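# Speaker notes: two months with the Fidulari gripper kit

Slot is 20 minutes with questions. Keep the water within reach, and don't rush the opening like last time!

**Opening**

Hi everyone, I'm Elli Koivisto. I run the small bench at Munteanu where we try out equipment before the workshop spends money on it. Today is all about the Fidulari kit, which we've had on trial from Dallevska, and I'm going to be pretty upbeat because I've had a great time with it. I'll also tell you what drove me up the wall.

(Ask who has used a parallel gripper before. If it's most of the room, skip the next paragraph.)

Two fingers, one motor, they close toward each other. Simple idea, and the interesting part is everything around it: how thin a thing can you hold, how hard do you squeeze, and what does the wrist camera show you while you're doing it?

**What you get**

- two grippers with swappable fingers
- a small camera for the wrist
- the control software, with a scripting side and a drag-with-your-mouse side
- six pairs of fingertips, from wide and flat to narrow wedges

Setup went well. Ramiro Llorente did ours in an afternoon, and he'd never touched the software before. The printed guide is good up to the network page. Then it sends you to a menu that has moved. Dallevska knows, I wrote to them in November and got a friendly answer the next morning.

**Why wire**

Everybody demos these things with blocks. Blocks are fine, blocks are easy! Our people handle wire all day long, so wire is what I wanted to see. Thin copper is springy, it snags on itself, and if you pull from the wrong spot the whole coil comes along. It's a rotten thing to give a robot, and I mean that as a compliment to the kit.

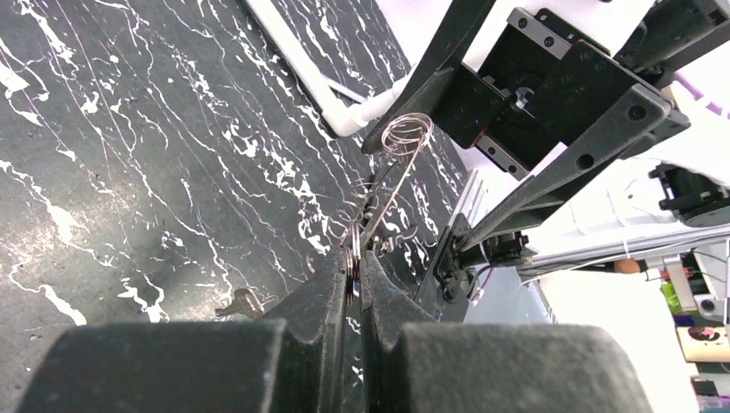 The narrow wedge tips are the ones to ask for. With the wide ones I kept getting a decent grip on the coil and no grip at all on a single end. With the wedges you can go in steeply, close slowly, and feel your way (well, read your way, off the force display) to a light pinch. Start with the lowest force setting and go up one step at a time. I bent a lot of copper before I learned that.

We logged 710 pick attempts on wire, and 600 of them ended with the wire held where we wanted it. I was thrilled. Lauri Huttunen was less thrilled and asked about the other ones, fair enough. Most were bad approaches: the tips came down beside the strand and pushed it away. Very few were slips after a good grip.

(Pause here. Somebody always wants to write the numbers down.)

**What I'd change**

The camera. I love having it, and seeing the fingertips from so close up is a huge help. But the gripper bodies go soft when you focus on the work, and glossy surfaces throw light back at you. Try a matte mat before you blame the software. I blamed the software for a whole morning.

The undo button in the script editor only goes back one step. Please, one more! Two more!

Spare tips are sold in full sets. We wear out wedges and nothing else, so we now own a drawer full of wide ones.

**Compared with the Goline**

Orvokki Pesonen has the Goline at her bench and will happily argue with me after this. Hers is quicker between moves and the arm feels stiffer. For fine stuff I still reach for the Fidulari, mostly for the tips and the force display. If you move boxes, go talk to Orvokki.

**Wrapping up**

We're keeping ours. Joonas Laaksonen has the scripts and the pick log if you want copies, so grab him at the break. Questions!

(If time runs short, drop the Goline part and go straight to questions.)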